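21 Feb 2018
Casimiro Salcedo

Drove up for the Plometti show last night and got home after two, so this will be short. The hall holds 900 and it was close to full by the time the support came on. They were a duo called Skuteck, drums and a baritone guitar. Too loud for the first two songs, then somebody fixed the vocals and I liked them a lot more. Bought their tape at the table, even though my deck eats tapes.

Plometti played for an hour and a half. Most of it came from Wornero, the new album, which I still think is five good songs and some padding. The slow one that closes side one was better live – no strings, only the organ and her voice. They dropped "Pattinasarany" from the main set and I thought we weren't getting it, but it was the second encore. She forgot a line in the last verse and the front rows sang it for her.
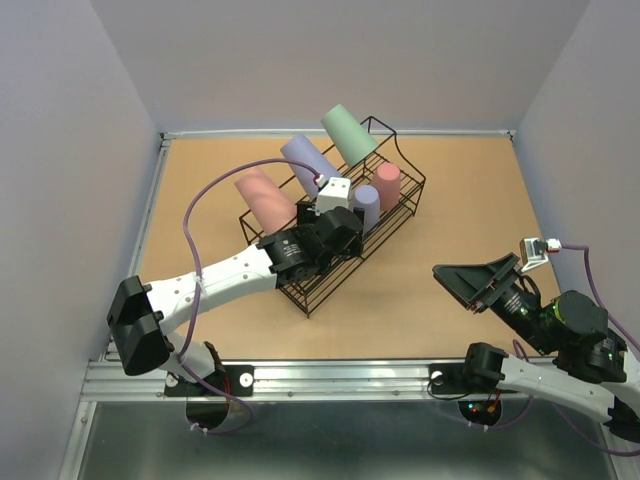
Cups and the black wire rack.

Slept until ten. Ears still ringing a little, must take the plugs next time. Parking was more than the tape and the beer together.

Wrote down the set list before I lost it, and I'm missing one song between the cover and the organ piece. Will ask on the forum. They're back in May at the smaller place by the river, roughly 425 standing. Tickets are 28 each and I'm going to get two – Dad says he'll come if there's a seat.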